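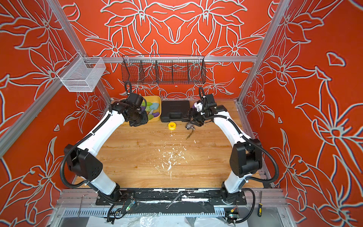

The border should recognize a plumber's license

By Liv Bakke

The Kovel Agreement lets anyone who lives in Millville cross the river and take a job in Prorkville without a work permit. The same goes in the other direction. It was signed with a good deal of ceremony, and the two governments still mention it in speeches whenever the subject of neighborly relations comes up. On paper the labor market on both banks is one market.

Try using it if you have a trade. A licensed plumber from Millville who wants to work in Prorkville has to apply to the licensing office in the capital, four hours away by train, for what is called a certificate of equivalence. The fee is 800 in local currency. The file must include a sworn translation of every diploma, a statement from each past employer, and a police record less than 90 days old. The average wait for a decision is long enough that the police record usually expires and has to be requested again. The same rules apply to electricians, nurses, dental assistants and people who inspect elevators.

Last year the licensing office received 946 applications under the agreement. It has not published how many were approved. I asked in February and was told the figure was being compiled. I asked again in the spring and got the same sentence back.

My view is that the certificate should be abolished for any trade where the training on the two sides already covers the same ground. A license issued on one bank should be valid on the other from the day it is issued. If a government believes a particular trade is taught badly across the river, it should have to say which one and show why.

The usual objection is safety. It deserves an answer, and I think the answer is in the course books. I have read the training requirements for plumbers in both countries. They ask for the same number of years as an apprentice, and the written exams cover the same subjects in a slightly different order. The pipe sizes are the same. Water pressure does not change at the customs post. There are differences in the building codes, and a short course on local code, taken in the first months of work, would deal with them. Prorkville already asks this of its own residents when they move there from another province.

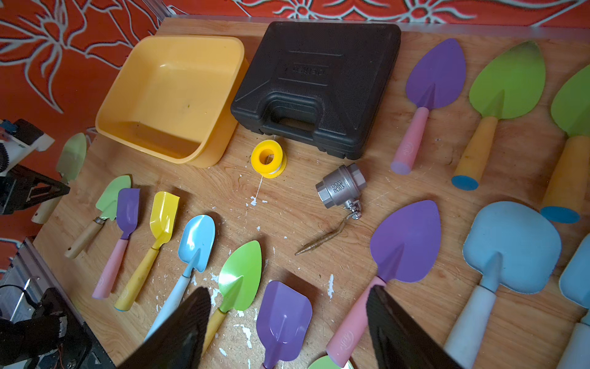

A roll of thread-seal tape and a carrying case on a wooden tabletop.

The second objection is heard less in public and more in meetings. Wages in Prorkville are higher, and the trade associations there worry that a few thousand newcomers would bring them down. I don't dismiss this. People who spent years getting qualified are entitled to ask what happens to their income. But the associations' own survey found 3000 unfilled positions in the licensed trades in the province. Homeowners wait weeks for a repair. Under those conditions the wage argument is weak, and in any case wages should be argued over as wages. A translation requirement is a poor way to run a pay policy.

What the present system does achieve is a market in unlicensed work. Saragih, the largest building contractor on the Prorkville side, told a public hearing that it turns away qualified applicants from across the river because it can't wait for their papers. Some of those applicants go home. Others do small jobs for cash, without insurance, and the customer has no one to complain to if the boiler leaks. A rule defended on grounds of safety is pushing work to where there is no inspection at all.

There is a cost to Millville too, and politicians there tend to skip over it. Easier recognition would mean more people leaving each morning. The town has its own shortages, and its vocational school is paid for by local taxes. I would like to see some of the income tax collected from cross-border workers returned to the place that trained them. Other border regions have arrangements of this kind, and the Kovel Agreement has a clause on shared costs that has never been used.

The joint council meets again on 5th July. The draft agenda lists a logo for the tenth anniversary, a bicycle path, and a review of "remaining administrative obstacles," which has been scheduled for the last half hour before dinner. It was in the same place on the last agenda and was postponed for lack of time. I would move it to the morning and leave the logo for after the meal.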